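**T-shirt hanging** is the practice of storing T-shirts on hangers, or of drying them that way after a wash. It is usually set against folding, and more has been claimed for both methods than anyone has shown.
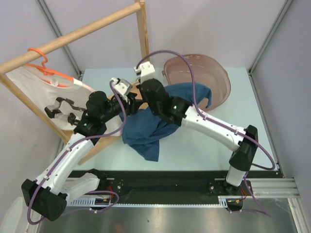
The usual case for hanging is that it prevents creases. This holds for thin cotton on a rail with space to spare. On a crowded rail the shirts press against each other and crease anyway, mostly at the sleeves. White shirts are often said to "stay whiter" on a hanger, a claim repeated in laundry guides without any source.

## Stretching

The common objection is that hanging ruins the neckline. Much of the damage probably comes from pulling a hanger in through the collar, which can be avoided by feeding it up from the hem. Heavy knits do sag when hung wet. Whether a dry, lightweight shirt sags at all is disputed - the people who say so tend to sell folding boards.

## Hangers

Wire hangers leave points at the shoulders. Padded and flocked types, such as the Celtau and the wider Sperling, are sold as the cure, though a plain hanger of the right width does much the same job. The Neston comes in packs of eight and is advertised as saving space, a saving that depends on how full the closet already was.

## Folding

Folded shirts take less room and need no rail. The Tenitz fold, done in three or four moves depending on who teaches it, is promoted as crease-free. It still leaves a line down the chest.

## See also

- Clothesline
- Ironing
- Wardrobe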